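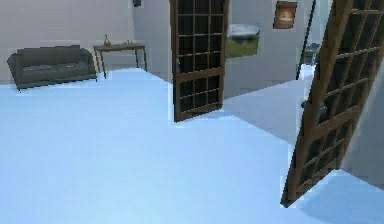

Jerusberg, September

About Voslow

Voslow collects examples for learning systems that move through homes. We work in simulation. An operator sits at a desk, drives a virtual body through a furnished interior, and carries out a written task. The session is stored as one example: what the body could see, what the operator commanded, and the text of the task.

The company has 8 employees in 2 rooms in Jerusberg. Most of them drive. The rest build tasks, check recordings and maintain the storage.

What we collect

Our main product is the Nokgate set. It currently holds 3,000 accepted examples recorded across 338 task texts. Tasks are short and written the way a person would say them: go through the double doors and stop, find the bag and go to it, come back to the sofa. Each task is recorded by more than one operator, and from more than one starting position, so that the model does not learn a single path by heart.

Interiors are chosen for their connections between spaces. Open doors, partitions and changes of flooring are where models trained on single rooms tend to fail. A door leaf that stands close to the viewpoint can hide most of an opening, and the operator has to turn or back up before the route is clear. We keep those corrections in the recording. A model that has only been shown clean runs has nothing to copy when it drifts off course.

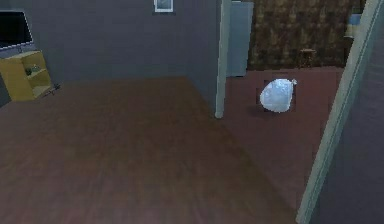 On the matter of corrections, Ghazal Nazari wrote to us after using an early release that she would have preferred a separate label for every hesitation, and that without it her group spent a week sorting pauses from real stops. Current releases carry that label. It is set by the operator with a foot pedal and reviewed afterward.

How an example is accepted

A recording is replayed in full by someone other than the operator. The reviewer checks that the task text matches what was done, that the viewpoint did not pass through a wall or a piece of furniture, and that the start and end marks are in the right place. Recordings that fail on the marks are corrected. Recordings that fail on anything else are removed and the task goes back in the queue.

Views with little in them are kept. When the viewpoint meets a bare surface, the input may be almost nothing except stone: dark marble tile with pale veins, seams running at a slant, no furniture to measure against. Such views are a normal part of moving through a house, and a model has to carry on through them using what it saw before. We do not trim them, and we do not fill them in.
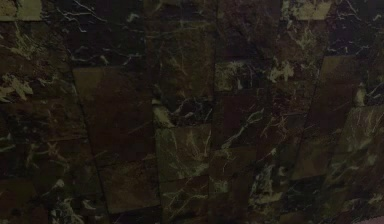

Traian Sandu disagrees in part. His comment on the release notes reads: "Keep the bare views, but publish how many there are per example. I can't weight them if I don't know." A per-example count is planned for the next release of Nokgate. Users who need it sooner can compute it from the stored head angle.

Formats and access

Each example is a folder with the view sequence, a command log and a plain text file. Commands and views share one clock. The interior is referenced by name and version, so an example can be replayed if the user has the same interior installed. Replay is handled by Mokgethi, our viewer, which is supplied with the set and runs without a network connection.

Access is by written request. State the kind of model, the tasks of interest and whether replay is needed. Requests are read on Wednesday. Universities receive the full set; companies receive a sample first and a price afterward.

Working here

Operators are trained on the job. The work is repetitive and requires attention to the task text more than speed. Applicants drive a trial task at our office and review a recording made by another operator. Openings are listed on the jobs page when there are any.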